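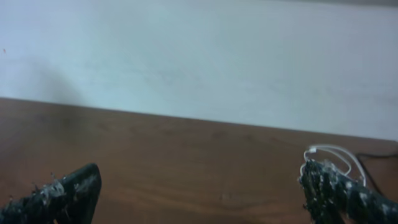
Practical Robotics, Handout 6: Comparing gripper fingers on thin, flexible objects

Monday, June 3, 2019
By Noemi Abernathy

Search handouts Enter keyword Go

6.1 Purpose

Weeks 1 to 5 dealt with rigid blocks, where the position of the object can be given by one pose and the fingers either close on it or miss. A cable has no single pose. Its shape changes as soon as one part is lifted, and its thickness is close to the height error of a small arm. The question for this session is how much of the result depends on the finger and how much on the controller.

Two finger types are compared. The Proltgate finger is a stiff triangular body with an open lattice, which bends round an object when pushed from the side. The Polteck finger is a plain bar faced with soft padding. Both fit the same wrist plate and take four screws.

6.2 Procedure

Work in pairs, one person per arm. Home both arms before fitting fingers. Each finger type gets 30 attempts on the white cable and 30 on the black, starting from a fresh drop each time. Do not arrange the cable by hand after dropping it.

An attempt counts as a success if the cable leaves the table and is still held after 14 seconds. Write down failures under one of these headings: missed, pinched table, slipped, picked up two strands. The last is easy to overlook from the wrist view and should be checked from the head view.

Closing force is set in controller units from 0 to 200. Start at 34. Raise it only between blocks of attempts and note the new value on the sheet.

6.3 Finger wear

Soft padding gives good friction at low force, but it wears quickly when the fingertip is dragged along a table. The surface tears into fibres and the grip point moves back from the tip, so that a closing height which was correct in week 1 is too high by week 4. Crumbs shed on the work surface can also be mistaken for short pieces of cable by the simple threshold detector from Handout 3. Use the learned detector if you have it running.

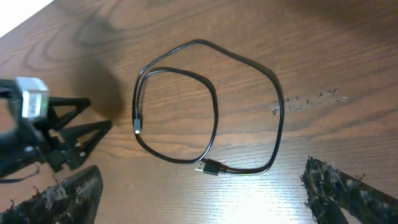

Teodor Backlund objects to treating wear as a fault to be designed out: in his view a padded finger should be priced and logged like sandpaper, with a fixed number of closures before it goes in the bin. Groups may take either position in the report, provided closures are logged.

Note for both types: glare on varnished wood can reduce the contrast of the cable edge. Fix the exposure before the first attempt. Automatic exposure changes as the fingers close and makes the recordings hard to compare.

6.4 Two arms

With one arm, a crossed cable can only be lifted and shaken. With two, one gripper holds while the other pulls. The holding arm should be set stiff and the pulling arm compliant. Reversing these tends to drag the whole bundle sideways.
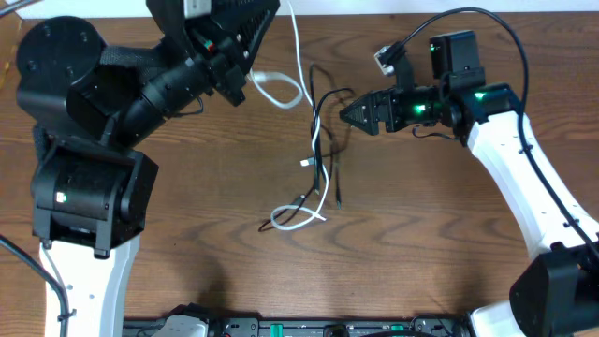 Keep the wrists at least one hand's width apart. The Boström planner checks link against link but ignores the arm's own wiring, so a path it reports as clear may still catch a loop of cable above the wrist. Run every new path at low speed first.

6.5 Report

Two pages, due before the next session. Give success rate by finger, by cable and by closing force, and one paragraph on which failure heading was most common. Raw sheets go in the appendix. Groups repeating the November exercise must use new data.

Comments (3)

kmw
Is the force setting per finger or total? The Dastham manual gives both and doesn't say which the controller shows.

N. Abernathy
Total. Halve it if you want the figure per finger.

pelle_r
We had far more "two strands" on the black cable than the white with the lattice fingers. Lowering the closing height helped a bit, changing the force did nothing.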